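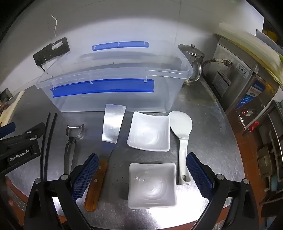
Competition Management, Unit 4
Handout 6: Group stages, fixture order and ranking rules

Module leader: Carys Maddocks
Seminar groups: Cledwyn Gough, Petro Zakharchenko

Bring this handout to the seminar. The worked example in section 4 is the one we use on the board, and you will need the results table in front of you.

1. Where we are

Last time we looked at straight knockout. It is short and easy to explain, and half the teams go home after one match. For a weekend handball tournament where teams have paid for travel and beds, that is a hard thing to sell. Most organizers put a group stage in front of the knockout so that every team gets a fixed minimum number of matches.

Today covers three things: how many matches a group produces, what order to play them in, and how to rank the teams at the end. The third takes most of the time. It is also where most written protests come from.

2. Counting matches

In a single round robin every team plays every other team once. With n teams the number of matches is n times (n minus 1), divided by two.

Teams in group / Matches / Matches per team
3 / 3 / 2
4 / 6 / 3
5 / 10 / 4
6 / 15 / 5
7 / 21 / 6
8 / 28 / 7

The total grows faster than the number of teams. Going from four teams to five adds four matches. Going from seven to eight adds seven. An organizer who says yes to one late entry has to find court time for all of those.

A double round robin (home and away) doubles every figure in the second column. It is normal in leagues and rare in tournaments.

To turn matches into court time, use the full slot and leave the playing time out of it. Two halves of 20 minutes with a five-minute interval is 45 minutes of handball, but teams have to warm up and clear the bench, and somebody will call a timeout. A one-hour slot is safe. With one court and one-hour slots, a group of four takes six hours. Two groups of four on one court take twelve, and that is already a long day before any knockout match is played.

Groups of three look attractive on this measure, and they come with a problem. One team is always sitting out, so the last match is played with the third team's results already known. See section 3.

3. Fixture order

The standard way to build rounds is the circle method. Write the teams in two rows, the top row left to right and the bottom row right to left. Each team plays the one below it. Keep team 1 fixed and move all the others one place around for the next round. For four teams this gives:

Round 1: 1 v 4, 2 v 3
Round 2: 1 v 3, 4 v 2
Round 3: 1 v 2, 3 v 4

With an odd number of teams, add a dummy team called "bye." Whoever is drawn against it rests in that round. Five teams therefore need five rounds, the same as six teams.

Points to check once the rounds are written:

Rest. No team should play two slots in a row on the same day. With four teams on one court this can't be fully avoided unless you leave gaps or run a second group in between. Alternating two groups is the usual answer. Look closely at the change from one round to the next, where a team can finish the last match of round 1 and open round 2.

Seeds. If the teams are seeded 1 to 4, the order above puts the two strongest against each other in round 3. Organizers tend to like this for attendance. It also means the top two may both be through by then and will rest their best players. Decide which you care about more.

Last round. Final-round matches in the same group should start at the same time if there are two courts. When they don't, the teams in the later match know exactly what result suits them. Two teams that both go through with a narrow result have no reason to play hard. With a single court you can't prevent this, but you can make it less likely by putting the match that matters most last. That is a judgment made on the day, and your rules have to allow it. Write in advance that the order of final-round matches may be changed by the competition director up to a stated time.

Travel. If a team is driving in on the first morning, give it a late slot. Ask on the entry form. Teams that are asked in September will answer. Teams that are asked in the final week will all say they are traveling.

4. Ranking: a worked example

Four teams: Grolta, Drelau, Wogan, Drundero. Two points for a win, one for a draw, none for a loss.

Round 1
Grolta 24, Drundero 20
Drelau 22, Wogan 25

Round 2
Grolta 23, Wogan 21
Drundero 18, Drelau 30

Round 3
Grolta 25, Drelau 26
Wogan 21, Drundero 19

Table (team / won / lost / goals for / goals against / difference / points)

Drelau / 2 / 1 / 78 / 68 / +10 / 4
Grolta / 2 / 1 / 72 / 67 / +5 / 4
Wogan / 2 / 1 / 67 / 64 / +3 / 4
Drundero / 0 / 3 / 57 / 75 / -18 / 0

Three teams finish on four points. Two go through. The order depends entirely on the rule you wrote down before the first match.

Rule A: overall goal difference.
Drelau first, Grolta second, Wogan out. This is the order shown in the table above.

Rule B: results among the tied teams only.
Take Drundero's matches out. Each of the other three has one win and one loss, so points don't separate them. Goal difference in those matches:

Grolta: 23-21 and 25-26, so +1
Wogan: 25-22 and 21-23, so +1
Drelau: 22-25 and 26-25, so -2

Drelau drops to third and is out. Under Rule A the same team won the group. Nothing about the matches has changed.

Grolta and Wogan are still level, and here the rules need another line. There are two common ways to write it.

B1: once a team has been separated, start again with the teams that remain. Grolta and Wogan played each other, and Grolta won 23-21. Grolta first, Wogan second.

B2: carry on down the list with the same three-team set. The next item is usually goals scored in those matches. Grolta scored 48, Wogan 46. Grolta first again.

B1 and B2 agree in this case. They don't always. If your rules don't say which one applies, you will have two managers at the desk, each reading the same sentence in the way that helps them.

Petro's group should also work out what happens if Wogan beats Drelau 25-23 instead of 25-22. Do the Rule B table again and notice how one goal in round 1 moves things.

5. Arguments for each rule

Overall goal difference is easy to follow. Players and parents can work it out from the table on the wall. It uses every match. Against it, a big score over the weakest team counts for as much as anything else. Drelau's +10 above comes from a 12-goal win over Drundero. It encourages teams to run up the score, and in youth events that is a good reason to avoid it.

Head-to-head puts the weight on matches between the teams being compared. Many people find that fairer. Against it, it can only be worked out after the last match, it is harder to explain, and it can produce odd effects where a result between two other teams changes your position because it changes who is in the tied set.

Some youth organizers use overall difference with a cap, so that any win by more than ten goals counts as ten. With a cap of ten, Drelau's difference becomes +8 and the order under Rule A stays as it was. A cap of five brings it down to +3, level with Wogan, and Grolta wins the group on +5.

There is no correct choice. There is a correct time to make it, and that is before entries open.

6. When nothing separates the teams

Every list of tie-break rules has to end in something that always produces an answer. In order of how often we see them:

Drawing lots. Simple and disliked. Say who draws and who may be present.

Penalty throws. Better liked, but both teams must still be in the building. If one has left for the hostel, you need a rule for that too.

Fewest suspensions. Cheap to apply if the match sheets are good. Check that they are before you rely on it.

Seeding. The higher seed goes through. Quick, and hard on a lower seed that has just played level with a better team.

7. Forfeits and withdrawals

A team that doesn't show up needs a score, or goal difference stops working. Write the number into the rules. Ten to nil is common and easy to remember.

A team that withdraws partway through is a separate case. Either all its results are deleted, or its remaining matches are scored as forfeits. Deleting is cleaner if it has played only one match. If it has played all but one, deleting throws away real results and may take a win from a team that earned it. A workable rule is to delete if fewer than half of its group matches have been played, and forfeit the rest otherwise.

8. Before the seminar

Write a ranking rule for a youth tournament with two groups of four, two teams going through from each. It should fit on one side of a page and be readable by a team manager who has never seen it before. Swap with someone else and try to break theirs, using the results in section 4 or results you make up.

Cledwyn's group should also draft the clause on changing the order of final-round matches.

Reading: Meirion Powell's notes on league tables, chapters 2 and 3 (in the course folder). The chapter by Grigoris Tzavaras on seeding is optional this week and required for Handout 7, where we move on to filling the knockout bracket from group positions.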